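The Well at Flernley

By Stamatia Karras
Oct 13, 2021

My uncle Brirnetti found water the way other men find fault, by walking around somebody's property with his hands out in front of him. He used a forked peach branch. He charged forty dollars if the well came in and nothing if it didn't, and he was proud of those terms, as though a man who risks nothing but a walk had put something on the table.

I was thirteen the August he took me along to Flernley. My mother thought I should get out of the house. I thought my uncle was a fraud, and I had told her so at supper, and I suspect that was the real reason I was sent.

The place belonged to a widow, Mrs. Nikolaidis, who had ten acres of yellow grass and a pump that coughed. She gave us iced tea from a jug. She had bought the water in the jug, she said, at the store in Irnmont, and she said the price of it out loud, twice.

"You believe in this?" she asked me, while my uncle was cutting his branch.

"No, ma'am," I said.

"Me neither." She looked at the grass. "The drilling company wants to be paid wet or dry. So I figured I'd start with him."

I liked her very much after that.

My uncle began at the fence. He walked slowly, elbows in, and now and then he stopped and shut his eyes. I walked behind him and watched his wrists. I had read in a library book that it was all in the wrists, little movements the man didn't know he was making, and I meant to catch him at it. I watched so hard that I stepped in a gopher hole and went down on one knee.

"Watch your feet," he said, with his eyes still closed.

Twice the branch dipped. The first time was under a cottonwood, and even I knew you looked for water under a cottonwood. The second was in the open, behind the shed, where the ground was as hard as a plate. He went over that spot from four sides. Each time the branch went down at the same place, or near enough that he could say it was the same place.

"Here," he said. "Eighty feet. Maybe less."

"Why not the tree?" said Mrs. Nikolaidis.

"Tree's drinking that."

I thought this was the best line I had ever heard from a crook.
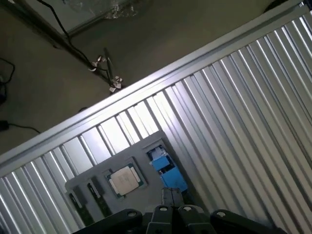

Ribbed metal, rail and tray.

She had the driller out the next week. I know because my uncle drove us back to watch, and he brought folding chairs. The driller was a young man with a sunburned neck who had his own map from the county. He spread it on the hood of his truck and showed us that there was water under most of Flernley if you went deep enough.

"Under most of it?" I said.

"Pretty much all of it."

I turned to look at my uncle. He was peeling an orange.

"So he could have picked anywhere," I said.

"Anywhere's a big place," said my uncle. "The lady needed one hole."

They drilled behind the shed. It took all day and it was as loud as a train. At eighty feet there was gray mud. At ninety there was more of it. My uncle ate the orange and then a sandwich, and I kept track of the depth on the back of an envelope, pressing hard with the pencil. At a hundred and eight the driller held up his hand and shut things down, and we all stood there and listened to the water moving down in the pipe.

Mrs. Nikolaidis cried a little. She paid the driller with a check and my uncle with two twenties from her apron, and she shook his hand for longer than she had to.

"You said eighty," I told him in the truck.

"I did."

"You were off by twenty-eight feet."

"I was."

"And the map said it was everywhere."

He drove for a while. The windows were down and the road to Irnmont was all dust — you could taste it. I had the envelope on my knee and was waiting for him to argue, because I had the rest of it ready, the wrists and the library book and everything.

"Did you hear her say what she paid for that jug?" he said.

"Twice."

"How long had she had that map, do you think? It's free. It's at the county office. They'll hand it to you."

I didn't know.

"Four years since her husband died," he said. "Pump going bad the whole time."

I said that didn't make the stick work. He said no, he guessed it didn't, and he asked if I wanted to stop for a hamburger. I said yes. He paid for it with one of the twenties, and I watched his hands the whole time he was counting the change.

Contact the editors | © 2021 Stamatia Karras. All rights reserved. | Back to top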